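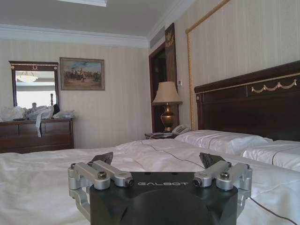 Housekeeping Operations, Unit 4: Linen and Laundry
Course notes, Haverford campus
Instructor: Daranee Rattanakul

Read chapter 6 before class. Bring the par worksheet from Unit 3.

1. What par means

One par is the linen needed to dress every bed in the property once. A hotel that owns three par has one set on the beds, one in the laundry and one on the shelf. Most full-service hotels hold three to five. Properties that send linen out need more than those that wash on site, as a set may be away overnight or longer.

Par is worked out per item. Sheets, pillowcases, duvet covers and bath towels each get their own line. Duvet inserts are not washed after every stay, so they are stocked at a much lower level than covers.

2. Worked problem

The Masbridge has 504 beds, all the same size, and uses one duvet cover per bed. At three par it should own 1,512 covers. The June count found 297 fewer than that, so the hotel has 1,215 on hand, or 2.41 par. Write out each step. Marks are given for the method as well as the answer.

3. Where linen goes

Losses fall under four headings: normal wear, damage in use, damage in the laundry, and theft. Normal wear is the largest in most properties. Bleach left in the fabric weakens cotton, and the first sign is often a small tear near the hem. Overloaded washers cause a good deal of fabric damage too, and it tends to get blamed on guests.

Discarded pieces must be recorded before they are cut up for rags. If they are not, the next count will show them as missing.

4. Making up a duvet bed

Check the insert for stains before the clean cover goes on. Match the corners at the closed end first, then shake the insert down toward the opening. Button or tie the foot. Smooth from the center out. Fold style at the head depends on the house standard, so learn the one where you work.

Johannes Shabalala will run the practical session in the training room. Wear flat shoes and tie back long hair.

5. For next time

Problem A: A property has 693 beds and wants 3.5 par of flat sheets, two per bed. How many should it own?
Problem B: Repeat Problem A with 50 beds closed for repairs. Should the closed beds be counted? Give your reasons in a short paragraph.

Hand in both at the start of Unit 5.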